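Todance Studio Members' Meeting
Minutes, 2024-04-25

Present: Lina Mansour (chair), Peninah Mfaume (minutes), and members as signed in the book.

The chair opened the meeting when everyone had a seat. The minutes of the last meeting were read and accepted with one correction: the shelf by the sink was put up by Dauda, not by Bruson.

1. Money

The balance stands at $1737. The Dauda invoice for the shelf has not come in yet and is not counted in that figure. Paper and ink for the spring term came to $548, which is more than last spring. Peninah asked whether part of this was the heavier paper. Lina said it was, and that there is enough of it left to last through the summer.

Agreed: no more heavy paper to be ordered before the fall.

2. Front door

The lock still sticks. Bruson came out once and oiled it. The landlord will be asked again to replace the cylinder. Members are asked to pull the door toward them while turning the key and not to force it.

3. Desk supplies and the pen holder

Peninah reported that pens and markers are still being left out on the white table at the end of the day. Caps go missing and the markers dry out. The black holder with the pink tray in front is meant to take them, and members are asked to use it.

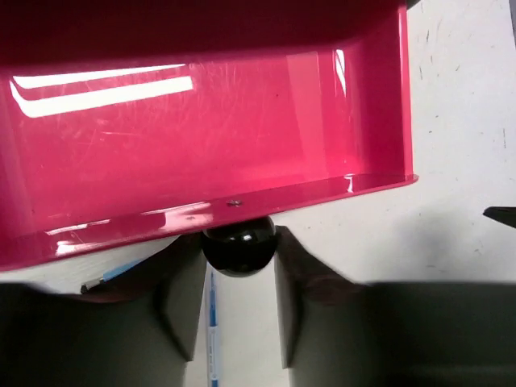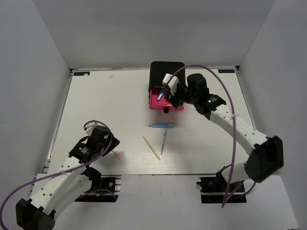

The condition of the tray was raised. The finish is scratched and scuffed all over the inside. One member thought it should be replaced. Others felt the scratches do no harm, and that a new one would look the same in a year. Lina asked that no scouring pads be used on it. A damp cloth is enough.

There was some discussion about whether pencils should go in the same place as markers. Peninah would prefer them separate. It was pointed out that there is a jar on the windowsill for pencils already, and that it is hardly used. A member asked if the holder could be moved closer to the front of the table so people would not have to reach. Lina said she would rather keep the front clear for work. The holder stays at the back.

Agreed:
- Markers and pens go into the pink tray before leaving.
- Pencils go in the windowsill jar.
- Dried-out markers go in the trash and not back in the tray.
- Peninah to put up a short note over the sink.
- The tray will be looked at again in May.

4. Supplies order

Zusness has changed its minimum order, so small orders now carry a delivery charge. It was agreed to order every 3 months and to keep a list on the inside of the closet door. Anyone who finishes a box of anything should write it down. Blue markers are wanted, also masking tape and a new pair of long scissors. Lina will place the next order. A request for colored card was held over until the price is known.

5. Saturday hours

Held over. Too few of the people affected were present.

6. Other business

The gray coat in the hallway has been there since winter. If it is not claimed by the next meeting it will be given away.

The kettle lid is broken. Peninah has a spare kettle at home and will bring it in.

A member asked about parking on the side street. The 2 spaces by the fence belong to the building next door and should be left free at all times, including evenings.

Next meeting: in May, same room. Lina will send out the day. Items for the agenda should reach Peninah a week ahead.

Minutes taken by Peninah Mfaume.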